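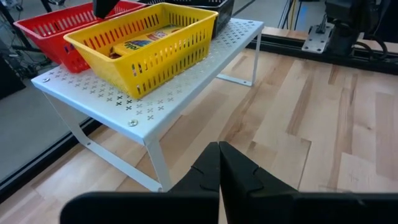 Build the second arm last

Search this site Enter keywords Go

August 7, 2020

Most people who set out to build a robot arm at home, or in a shared workshop like ours on the Erkasby estate, want two of them. I wanted two. I now think the second arm should be the last thing anyone buys, and that the money and the evenings should go first on the table, the things on the table, and the boring hardware that holds it all still.

We called our build Oravec, after nothing in particular. It is a bench with arms fixed to it, a black gripper on each, and a small camera down at the wrist. The job we set it is sorting packets and small items into plastic baskets. A yellow basket, a red one and a black one sit in a row on a white metal shelf riser, and a snack box goes in the yellow one. A child of four can do it. It took us from June of last year to get anywhere near it.

The total so far is 1,075 pounds on parts other than the arms themselves. When I tell people that figure they assume it went on electronics. Very little of it did. It went on aluminium rail, mounting plate, bolts, cable, a decent wooden top and a great many things from kitchen shops. I don't regret any of it except the order in which I spent it.

Take the table. Our first one was a folding thing from the workshop store. Every time an arm stopped quickly, the table carried on for a bit, and so did the camera. We spent weeks changing settings in the software to cure a wobble that lived in the legs. Then we put in a butcher-block top with black extrusion at the edges, bolted the arm base down on a metal plate, and most of the trouble went away in a weekend. Anyone could have told us that, and a couple of the woodworkers did.

Then the riser. I have had more arguments about the riser than about any motor. One view in the workshop is that the baskets should sit flat on the table, because that is the easy case and you should learn the easy case first. My view is that the easy case teaches bad habits. With everything flat, the arm can come straight down from above each time and you never find out that the gripper body is wider than the fingers. Put the baskets up on a shelf with splayed legs and you find out on the first morning. The wide part of the hand has to go somewhere, and so does the elbow behind it. You also have two heights to deal with, so a mistake in your measurements shows up at once.

The baskets matter too. Ours have slots all the way along the walls. They were chosen for price, and for being light enough that a bad move pushes a basket along and breaks nothing. The slots make life harder for the camera, which sees the table and whatever is behind through them. I was asked why we don't buy plain tubs with solid sides. We could. But people's kitchens and sheds are full of slotted baskets, and I would sooner have a machine that copes with those slowly than one that copes quickly with tubs I bought to suit it.

Now the second arm. Two arms on one small table get in each other's way. The reach of one crosses the reach of the other exactly where the work is, over the baskets, so you need rules about who goes where and when. Writing those rules took us longer than everything we had done with a single arm. Of the first 60 runs we tried with both, 30 ended with a hand on the stop button. The log for one arm on its own over the same sort of job was dull reading, and I mean that as praise.

I know the case against me. Diron, the supplier we use, gives a discount on a pair, and if you are going to want two in the end you save by buying together. There are jobs one arm can't do, such as holding a bag open while something goes in. And a pair looks better on an open day. When we took the bench to the Plesport makers' weekend, people walked past some very clever single-arm builds to look at ours.

The discount is real, but it is a discount on something that may sit in its box for a year, or be used badly. A full bench with a pair can come to 2,000 pounds or more once you add the rails and plates, and that puts it out of reach of many people who would do well with one arm and a solid table. Several have asked me whether it's worth starting at all if they can only afford the one. It is. Start with the table, bolt one arm to it, and buy a shelf riser and three cheap baskets. Leave a clear space on the other side and drill the holes in the plate for later if you like.

Tidy your cables as well. We still haven't.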